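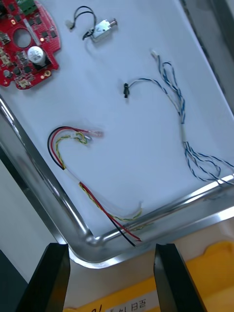 August 28, 2022

Up at five again, and the thermometer on the back porch said 68. That's the low! I stood there in my slippers with the coffee going and thought, well, there goes another one, and wrote it in the notebook. So we're at 26 nights this summer when it never got under 68, and last summer I had seven in the whole book. Last summer was cloudier in the afternoons, I think, though I didn't write down clouds back then and now I'm kicking myself.

Everybody talks about the highs. The paper had the highs on the front page all through the hot stretch, big orange numbers, and then on the letters page the usual fellow saying it was hotter when he was a boy and the usual lady telling him it wasn't. They've been at it since February. I read both of them every time (I'm not proud of it) and neither one has ever said a word about nights. But the nights are what wore me out. You can hide from an afternoon. You pull the shades and go sit in the library. At two in the morning with the sheets kicked off there's no library.

I did look up Kinderberg yesterday, the station up on the ridge, and they've been a good bit cooler than us after dark pretty much all month. Part of that's the height, I know. Part of it has to be all the pavement we've got down here in Miltby, plus the new parking lot where the orchard was, which holds the heat like a pizza stone. I walked past it after supper and you could feel it coming up through your shoes. So when somebody asks me if my notebook proves the globe is warming I say no, it's one porch. It's a porch across the street from a parking lot. What I'd like is to know how much is the lot and how much is the rest, and I don't see how I'm going to get that out of one thermometer.

Which brings me to the Isar thing. They're still looking for people to keep an official-ish reading at home, same spot every day, same hour, and send it in at the end of the month, and they want some of us near pavement and some near trees. I filled out half the form and got stuck on the part where it asks what's under the instrument. Grass? Gravel? It's a porch. There wasn't a box for porch. I put "boards" and then crossed it out and then felt silly, so the form is on the fridge for now.

I'm pretty sure they'll want me to move the thing out into the yard anyway. Lammers has the little white slatted shelters, I saw one last week by the fence posts, and it was more than I wanted to pay. I could probably build one. I say that about everything. The birdhouse is still in the garage without a roof.
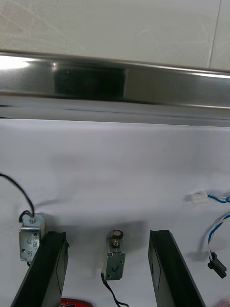 A reader of these pages left a note under my last entry saying that a porch always reads too warm at night, because the house gives its heat back for hours after sunset, and that my tally would drop by a third if I hung the thermometer on a post in the grass. The note also said, kindly enough, that last year's seven and this year's 26 came off the same porch, so the jump between them still means something even if the numbers themselves are off.

I've been chewing on that all day. I think it's right on both counts, darn it. I don't know about the third, that sounds like a guess, but the house thing makes sense, the bricks by the door are still warm when I lock up. And if I move the thermometer now I lose my comparison! Two summers on the porch and then starting over on a post. So maybe I leave the old one where it is and put a second one out by the pear tree, and write down both, and let Isar have the pear tree one. There'd be a box for grass. Well, what used to be grass. It's straw.

We did have the long run in the middle of the month, 12 nights in a row, and I'd marked those with a red pencil, which I notice I stopped doing when the pencil went missing. Need to go back and fix that before I forget which were which.

Windows open tonight, both ends of the house, fan in the hall pointed out and not in (I tried it the other way for years). The forecast for Kinderberg has a front coming through late. They never say what that means for us down here, you just have to wait for the curtains to move. Watered the beans out of the bathtub bucket, didn't bother with the front bed. Have to remember to ask at Lammers if they sell the shelter without the post.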